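本帖最后由 楼主 编辑 | 版块:青少年创新竞赛 > 结构与长期题

标题:Rurkdale 区赛结构题,加载阶段的判定口径和配重顺序,请教带过队的

楼主 灰板条
带小学高年级组第二年,今年选的是结构题。题面大意:五人以内的队伍,用轻木条和胶粘剂做一个承重结构,上台后由队员自行加载配重片,加载过程要嵌在一段短剧里,短剧和承重分开计分。
现在卡在三处,先列出来:
一、题面写“结构净重以检录称量为准”,没写称量前是否允许在检录区做修补。去年 Dallham 那边的领队说允许补胶,但补完要重新排队。Rurkdale 用不用同一套口径,我没查到。
二、加载中途结构发生侧倾但没有触底,计时是否继续。题面只定义了“失效”,没有定义“暂停”。
三、短剧里的台词能不能由正在加载的队员说。我们的剧本里有个角色一边放配重一边报数,担心被算成“外部提示”。
另外说一下我们目前的数据:结构净重压在 10 克以内,训练时最大加载 200 公斤,离散度比较大,同一批次的两个结构差得很远。

1楼 松脂与砂纸
第三点可以先放心。说台词的人是队员本人,不构成外部提示。外部提示指家长、教练、观众。但是报数要注意,报的数如果和裁判记录的不一致,裁判不会采信你的,剧本里最好不要出现具体重量。
第一点,检录之前随便补,检录之后不能碰。中间那一段要看检录长怎么执行。

2楼 Dallham老领队
纠正楼主一个细节。Dallham 去年允许的是“更换脱落的连接件”,不是补胶。补胶会改变净重,胶没干透的情况下称量值还会漂。我们有一队当时带了快干胶进检录区,被请出去了,没扣分,但是排位往后挪了一整轮。

3楼 楼主 灰板条
收到。那就是转述的时候走样了,我去年是隔着一个人听到的。补胶这条我从计划里拿掉。
第二点还有人遇到过吗?

4楼 三脚量规
侧倾不触底,计时继续,这一条没有争议。裁判手里那份评分表上,加载阶段只有两种状态:进行中、结束。没有第三种。队员可以主动宣布结束,宣布之后不能反悔。

5楼 松脂与砂纸
不同意4楼。安全停止算什么?配重片倾斜到有滑落风险的时候,裁判有权喊停,让队员退后,重新扶正安全柱再继续。这段时间我见过不计入的。

6楼 三脚量规
安全停止是裁判行为,楼主问的是结构侧倾。两件事。裁判喊停的时候表停不停由计时裁判决定,队伍没有资格主张。你见过不计入,我也见过计入的。

7楼 松脂与砂纸
那就不能说“没有争议”。

8楼 胶合面积
两位都引一下条款编号行不行,光说见过没法查。

9楼 三脚量规
手边没有纸质版,周四回办公室查。

10楼 胶合面积
说说离散度的问题,这个比判定口径更值得花时间。楼主给的最大值没有意义,要看同批次的最小值。几个常见来源:
木条密度没有分选。同一包木条,轻的和重的能差很多,先逐根称重,再按密度配对,四根立柱必须出自同一档。
端面不平。立柱上下端面如果不平行,初始偏心就进去了,压杆失稳是必然的。用平板加细砂纸整体研磨,装好之后再磨,不要单根磨。
含水率。存放环境不一样,净重会变,强度也会变。训练用的和比赛用的要放在同一个密封盒里。
斜撑的接头。对接不如搭接,搭接不如嵌接,但小学组做嵌接太慢,搭接够用。

11楼 楼主 灰板条
分选做了,端面是单根磨的。下一批改整体研磨。
密封盒里放不放干燥剂?

12楼 胶合面积
放。但是检录称量时从盒里拿出来到上秤的时间要短,不然等于白放。有的队为了几十毫克折腾得很厉害,小学组我认为不必。

13楼 Gladys Echeverri
我是从旁边的技术题版块过来的,在国际学校带队,中文打得慢,见谅。
我们三年前做结构题,有一年结构破坏后孩子们在台上愣住了,短剧停了很久,短剧分丢得比承重分多。后来的做法是准备两个结尾:结构坏了走结尾甲,时间到了走结尾乙,由负责放配重的队员用一句固定台词触发。建议把这个列入训练,每次加载训练都连着结尾一起走。

14楼 Dallham老领队
赞同13楼。补充一点,触发台词不要和剧情关键词重复,有一年我们的触发词在第一幕就被说漏了,灯光队员直接切到结尾。

15楼 楼主 灰板条
两个结尾这个方案好,我们目前只有一个结尾,默认结构会坏。
配重顺序有没有讲究?现在是先放大片,后放小片。

16楼 三脚量规
先大后小没问题,但是第一片不要用最大的。第一片的作用是压实端面,让四根柱同时受力,用中等的。第一片放下以后停两三秒,看有没有声音,再放第二片。加载速度要均匀,冲击比静载致命得多。

17楼 胶合面积
“停两三秒听声音”我保留意见。台上有音乐、有台词,什么也听不见。看比听可靠,安排一个队员专门蹲低看立柱有没有弓。

18楼 三脚量规
蹲低看要戴护目镜,并且不能进入配重投影范围。小学组安排这个岗位,裁判会多看你几眼。

19楼 楼主 灰板条
护目镜是全员戴的,蹲低这个岗位我和孩子们商量一下,由他们定。按规则教练不能替他们做设计决定,我只能把两种办法都摆出来。
再问一个经费和成本申报的问题。题面规定道具布景的申报总值不超过 2000,旧物按二手价折算。我们的布景里有一部分是拆下来的旧办公设备外壳,怎么报?

20楼 秤砣不离身
报二手价,并且要能说明来源。没有票据的,写清楚“废旧回收,估值多少”,裁判一般接受。千万不要写零,写零反而会被追问。

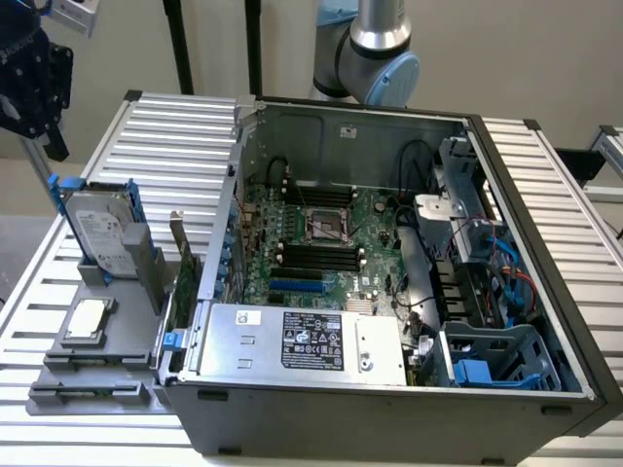
成本表上容易漏的是耗材:胶、砂纸、喷漆、胶带。这些消耗在布景上的部分也要按用量计入,只用了半罐漆就报半罐。结构本体的木条和胶单列,不进布景总值,这个题面有写,在成本那一节的末尾,字很小。

21楼 楼主 灰板条
耗材确实漏了。单列那条我回去翻。

22楼 Dallham老领队
成本表最好由队员自己填,字丑没关系。检录的时候裁判会直接问孩子“这个多少钱,哪里来的”,教练插嘴就算外部协助。

23楼 海绵轮
插一句,Tsuchiya 的木条今年还有人用吗?我们学校原来一直在 Proditeo 上订,最近那个规格下架了。

24楼 胶合面积
没用过这个牌子。规格下架就换供货方,截面尺寸对得上就行,到货先抽查截面,公差超了检录过不去。

25楼 三脚量规
查到了,回来更新。纸质版加载一节的原文是:裁判因安全原因中止加载时,计时“可由计时裁判酌情暂停”。结构自身变形不属于中止。所以楼主的问题,计时继续。5楼说的情况也存在,属于酌情。我之前“没有争议”说得过满。

26楼 松脂与砂纸
那就一致了。不过“酌情”两个字在赛前领队会上一定要问,问完记下是谁答的。

27楼 楼主 灰板条
领队会上我来问,三个问题一起提。检录区修补那条目前还是没有书面依据,先按最严的准备:称量前全部完成,进检录区只带结构盒、成本表和护目镜。
新一批结构磨完端面再来报最小值。

28楼 胶合面积
报的时候把每根立柱的密度档一起贴上来,只有加载值看不出问题在哪。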